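Part-time Bookkeeper - Skaltalcombe Furniture Cooperative

Posted January 2025

We are looking for a bookkeeper to work 14 hours a week in our office on Hayashi Street. The job is open now and we would like someone in place well before Nayeli Jaramillo leaves in May.

We make and repair tables, desks and shelving for schools and small offices. There are 17 members, and the bookkeeper works with all of them at one time or another. Most of the work is supplier invoices, payroll every second Friday, and monthly sales tax. You would also send out statements and chase late payments by phone.
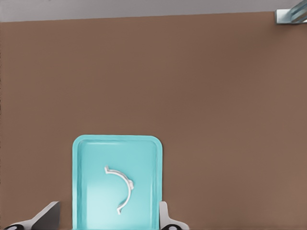

You should have two years of bookkeeping experience and be comfortable with spreadsheets. Spanish is useful but not required. We still keep some older accounts on paper - you will be shown how those are filed.

Hours are flexible between Monday and Thursday, except in payroll weeks, when Friday morning is needed as well. Pay is $378 a week. Paid time off starts after 90 days. The office is on the second floor and there is an elevator at the rear entrance.

To apply, send a resume and the names of two references to Apolinar Nava, Suite 718, at the Hayashi Street address. A cover letter is optional - half a page is plenty. Interviews are in person with Apolinar and Lotte Verschueren.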